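22 January 2020

Snow until lunch, then gray. Drove out to Kestamora in the morning and got home at 5 with wet boots.

I have been going back and forth for weeks on whether a machine can do any of the dull work in the shop yet. By dull work I mean sorting. Parts come back in a bin, all mixed, and a person stands there and takes them out one by one and puts them where they belong. It is the job everyone trades away if they can. At home the same job is called emptying the dish rack, or the toy box, and I would pay good money to be rid of that too.

Geddes has been running a picking trial since June. The idea is simple enough. The arm goes down into a bin, takes hold of one thing, and brings it out. They started with 10 different parts and are now back down to 5, which tells me something. The ones they dropped were thin or shiny, or they liked to lie flat against the wall of the bin. A person gets a fingernail under a thing like that without thinking. The arm comes down next to it, closes, comes up with nothing, and does it again.

To be fair, it is better than what I saw at Arnach two years ago. That one had to have every part laid out the same way on a tray, and if you have to lay them out you may as well put them away. The new one will take a block lying at any angle so long as there is room around it. I watched it for most of an hour. When it had only a couple of things in the bin it was fine, slow but fine. When they tipped in a full load it got stuck on the second pick and a man had to walk over and start it again.

They gave me a figure of 700 picks in a shift. I did not ask how many of those were tries and how many were parts. I should have. Must write and find out before I put anything in the report for Liller, because that is the first thing they will want to know.

What stays with me is how much work goes on around the arm. The bin is clamped so it cannot creep. There is tape on the table. The cables have to be tied up and out of the way, with enough slack left for the wrist to turn, and somebody has to look them over before each run. Then the controllers, and someone who knows how to use them. I asked how long it took to change over from one bin to a different size and the answer was most of a day. In our shop we change bins whenever one cracks.

So my answer for now is not yet, for us. For a place that picks the same few parts all year, maybe yes, and I will say so. As for the house, no. My kitchen drawer would finish it off in a minute - the potato masher alone.

Did the dishes by hand after supper. Still need to call about the furnace filter, and the car is making that noise again on left turns. Put 2 loaves in the freezer. Going to bed early.

Pasting in the picture of the arm over the bin, with the long reddish-brown block lying in the bottom.
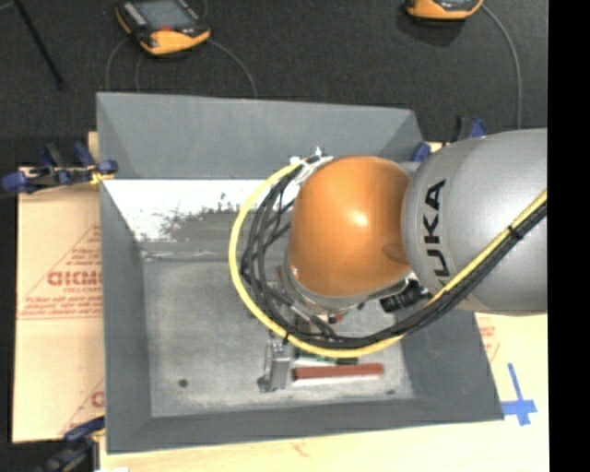 Posted by Tamsin Okrend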